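The Ball Under the Couch
What I learned by taking up tennis at an age when my knees had other plans

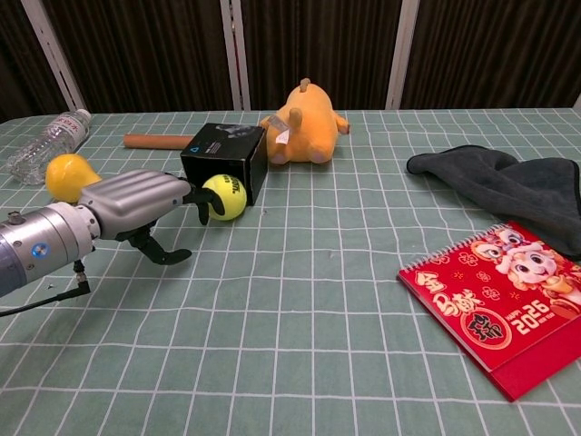 A tennis ball on a green tablecloth.

I bought my first can of tennis balls at a gas station in Weltthorpe, which tells you how seriously I was taking the whole thing. They were next to the windshield fluid. I had a racket from my sister's garage, a pair of running shoes with one good lace, and a free hour on Saturday mornings because my daughter had started sleeping until noon.

That was last June. I'm still at it, and I've become the kind of person who squeezes a ball in the grocery store to see how dead it is. (Please stop me if you see me doing this.)

The courts in Weltthorpe are behind the old Cloutier mill, four of them, with weeds coming up through the baseline on number three. You don't book. You hang your racket on the fence, and when the people ahead of you finish, it's your turn. I didn't know this the first week and just walked on, and a woman in a visor gave me a look I can still feel in my neck.

The woman in the visor was Tươi Văn, and she's now my doubles partner, so it worked out. She's been playing on those courts for years and has a slice serve that lands and then leaves, sort of sideways, like a guest who just remembered something in the oven. I asked her to teach me and she told me to go hit against the wall for a month first. So I did! There's a wall at the end of court four with a white line painted at net height, and I hit against it until the people in the house behind must have wanted to move.

Here's what a wall does to you. It gives everything back exactly as badly as you sent it. I'd hit one too hard and then have to run backward, hit one too soft and have to run forward, and after twenty minutes I was soaked and had barely moved six feet in any useful direction. But around the third week something settled down. I stopped swinging with just my arm. My feet started getting there before I'd told them to – a very odd feeling if you've spent your whole life being picked second to last in gym.

Then there's the matter of the balls themselves. A can of new ones makes that lovely hiss when you pull the tab, and they're bright and fuzzy and bounce like they mean it. Give them a few good sessions and they go soft. Tươi keeps hers in a bucket sorted by how tired they are: good ones for matches, middling ones for practice, and the really hopeless ones for her dog. I keep mine everywhere. There's one in the glove compartment. There's one under the couch that I can see but can't reach without moving the bookcase, and I've decided it lives there.

I do roll an old one under my foot in the evenings, which helps more than the fancy thing I bought online. The fancy thing cost me as much as a decent lunch for two and squeaks.

By fall I felt brave enough to sign up for the Gistton Open, which has a very grand name for a draw of 12 people and a table of orange slices. My first opponent was Hưng Từ, a retired bus driver with a knee brace and no backhand at all. He simply ran around everything and hit forehands. I thought, well, I'll send it all to his left side and he'll wear out. He did not wear out. He beat me 6–1, 6–2, and then he sat down next to me on the bench and explained, very kindly, that I'd been looking at him the whole match when I should have been looking at the ball.

I've thought about that a lot. It's the first thing anyone tells you, and I'd been nodding along to it for months. But when I made myself do it properly, watching for the seam as it came over the net, I found out I'd been closing my eyes a tiny bit at the moment of contact. Every single time! Tươi said she'd known since the summer and figured I'd grow out of it.

Winter is the hard part. The courts get slick, the net comes down, and we drive over to the indoor place in Kimeo, where the lights buzz and you have to pay by the hour. It's a whole different game in there. The ball comes off the floor faster and everything echoes, so even my bad shots sound pretty good. We go every other week and split a plate of fries afterward, and she tells me what I did wrong while I eat most of them.

The next Gistton draw goes up in spring. I've already put my name in, and I've asked whether Hưng is playing again. He is, and I hear he's been working on a backhand.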